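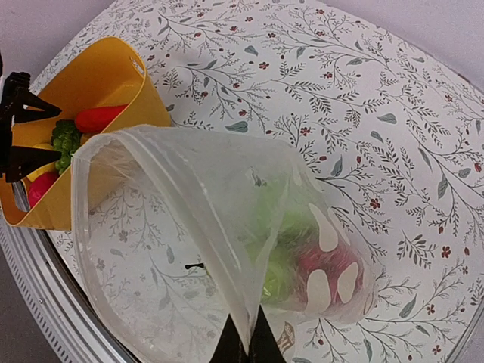
Grethe Grímsdóttir's objection to last year's version of this handout was that it treated bagging as a grasping problem, when most of the difficulty lies in the bag. The section has been rewritten accordingly. Items of produce are easy to model as near-rigid bodies with a pose. A film bag has no useful pose, its mouth changes shape whenever it is touched, and it lets the background through, so depth readings on it are poor.

Household and Shop-Floor Manipulation
Lecture 4: Can a machine pack the shopping?
Revised 2024-05-27

4.1 Scope

We take one chore, the transfer of mixed produce from a rigid basket to a flexible bag, and ask what would have to be true before we called it solved. The same question applies to kitting at a packing bench, filling a laundry bag and lining a bin. Folding was covered in Lecture 3 and is not repeated.

4.2 Breaking down the chore

Four sub-tasks are used throughout the course:

(a) Select an item that can be reached without disturbing its neighbours too much.
(b) Grasp and lift it clear of the basket wall.
(c) Present or keep open the mouth of the bag.
(d) Release the item inside and withdraw without dragging the film along.

A person does (c) with one hand and hardly attends to it. For a two-arm system it takes up a whole arm, and the two arms must then share a small volume of space above the bag. Planning each arm separately and checking for collisions afterwards is slow and tends to produce long waits. Planning them jointly is quicker in execution but harder to recover when a grasp fails half-way.

Note also that (a) changes as the basket empties. A full basket offers many candidates, most of them touching. A nearly empty one offers few, and these are often against a wall, where a two-finger gripper has little room to close.
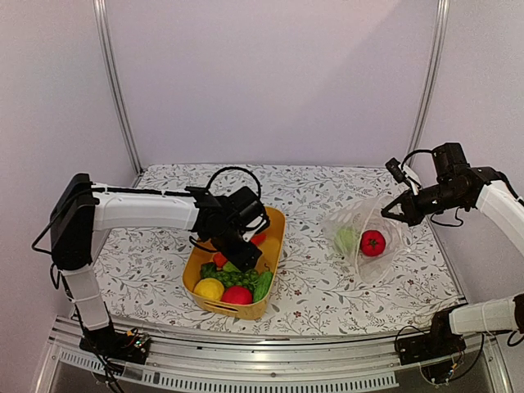
4.3 What counts as success

Published success rates are hard to compare. Before quoting one, establish the following.

Unit of counting. A rate per item and a rate per bag are different quantities. If each transfer succeeds independently with probability 0.8, a bag of four items is completed without error about 41 per cent of the time. A headline of 80 per cent may describe either.

Resets. Was the bag opened beforehand by a person? Was it put back between trials?

Item set. Plastic produce does not bruise, and its weight and surface friction differ from those of the real thing. Results on toy items say little about damage.

Time. Walla and Trastach, the two bench systems used in the practicals, are both timed from first motion to final release. Time spent planning before first motion is recorded separately.

The Hrytsenko log contains 1,205 item transfers. Students should use the per-item column for Exercise 2 and ignore the summary sheet, which mixes the two units.

4.4 Shape and compliance

Round, firm items are forgiving: small errors in approach are taken up as the fingers close. Long items must be gripped near the middle or they swing. Bunched items such as grapes hang below the grip point, so the height needed to clear the rim of the bag depends on the length of the bunch and has to be estimated after lifting.

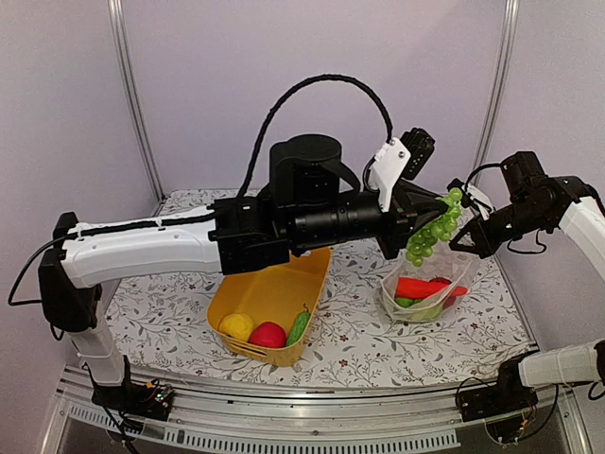
Napaporn Yensuk disputes the last point, arguing that a fixed generous clearance costs only a second or so per item and removes an estimate that can be wrong. On a bench this is reasonable. Under a kitchen wall cupboard the headroom may not exist, and a longer drop is unwelcome with soft fruit. The Jonia planner allows either setting; try both in the practical.

4.5 Present position

With a known item set, good lighting and a bag already open, the chore is within reach. With an unopened bag taken from a roll, it should be treated as unsolved for the purposes of this course.

Exercises

1. Derive the per-bag rate in 4.3 for a system allowed one retry per item.
2. From the Hrytsenko log, tabulate failures by sub-task (a) to (d).
3. State two ways of detecting that film is caught on a finger after release, one of them without a camera.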